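How to Write to Your Councillor and Get a Proper Answer

I've been writing to councillors for longer than I care to admit, first over a bus stop and then over very nearly everything else, and friends in Zimside still ring me up to ask how it's done. So I've put it all in one place, and I hope it saves you a few evenings!

Start by finding out who you should be writing to. Your council's website will have a page where you type in your postcode, and it will usually give you two or three names. Write to all of them by all means, but send each one a separate letter. A message copied to the whole chamber tends to sit there while everybody waits for somebody else to pick it up.

Put your full address at the top. Councillors look after the people in their own ward, and if they can't tell where you live, your letter may go to the bottom of the pile (or back to you with a polite note, as happened to my neighbour Elsie Hinds, twice).

Now, the letter itself. Say what you want in the first two lines. "I am asking you to vote against closing the Wakel Road library" is a lovely opening, even if it feels a bit abrupt when you type it. After that, give your own reasons in your own words, and keep the whole thing under 200 words if you can bear to. I know, I know, I'm hardly one to talk.

If there's a meeting coming up, mention the date and the item number on the agenda. Then finish with one question that needs an actual reply, such as "Will you be speaking on this item?"

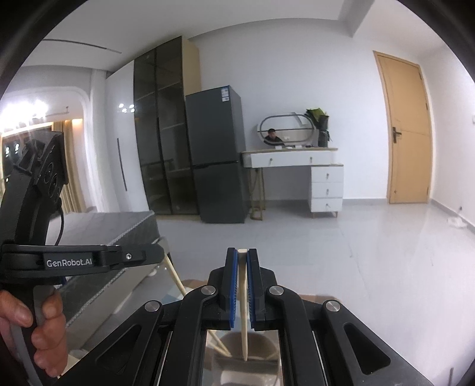
Give it a fortnight before you chase. When you do, paste your first letter underneath and keep the new part short and friendly. Ring the town hall if that brings nothing, or go along to a surgery, where you'll often get ten minutes across a table and a far straighter answer.

Petitions are a separate business. Ours asks for 50 signatures before it will be read out, and Danai Petridis collected 58 on a single wet Saturday outside the baker's, so don't be put off by the number. Check your own council's rules first, and make sure everyone prints their name clearly beside the signature.

Do keep copies of everything, with the dates written on. And if your councillor helps, write and thank them, whichever party they belong to.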